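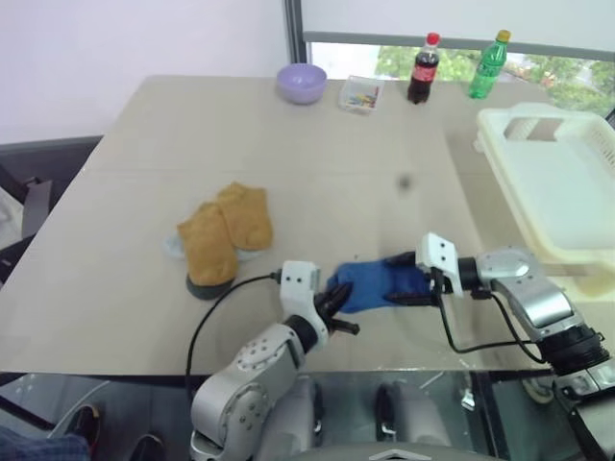 14/05/2019, Hestport, sorting bench

The new station has changed how the returns room runs more than I expected, and mostly for the better! Mornings used to be one long stoop over the bins, and by lunch everybody's wrists were done. Now two of us do the odd stuff and the arms get the soft goods. Soft goods are where it gets interesting – a blue cloth held up by the right gripper, with the left one reaching in for its other end, is exactly the move we argued over all of last week. I love watching that one. The yellow socks are a different problem, as one lies over the other and I still don't know if we want them handled as a pair or singly.

Ran 72 items through today's list, 18 of them flagged for a person to look at. Flagged ones went to the Wallard shelf as usual. Shelf label needs redoing.

People side, while I remember. The late shift has asked for 2 more turns at the console each and I think they should get them, they have a better eye for fabric than I do. The old packing hands are teaching the day crew how they fold, and we write it into the Nomow sheet as we go. It's slow but so good to hear that knowledge said out loud. Less lifting, more deciding, more standing still too (mats on order).

To do: move the stop button nearer the chair side, ask Ekanayake about quieter fans, try 3 towel sizes before the August changeover.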